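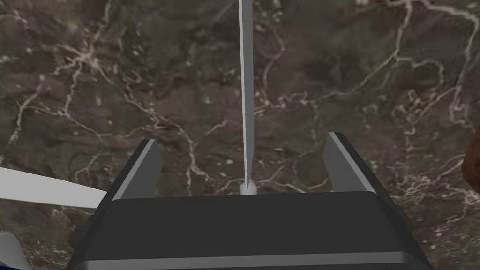 Do weekly music sessions help toddlers settle around other kids? In our sample they did, mostly after the first month.

4.2 Attendance and settling. 62 families signed up at the Votwood and Aitken sites, 23 dropped out before October. Reasons mixed: naps, work shifts, colds. Parents filled in a short diary after each class, tho not always the same parent. 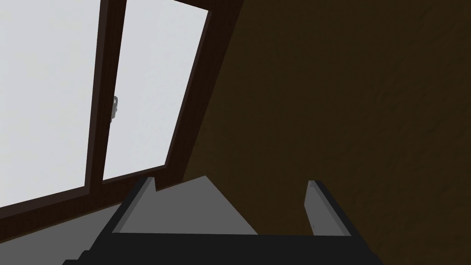

Diaries from Aitken were thinner, so we lean on Votwood for the settling scores (Figure 3). Drum weeks scored higher than singing weeks. Small gap, may be noise. Siblings not seperated out here, see 4.3.

Figure 3. Mean settling score by week, both sites.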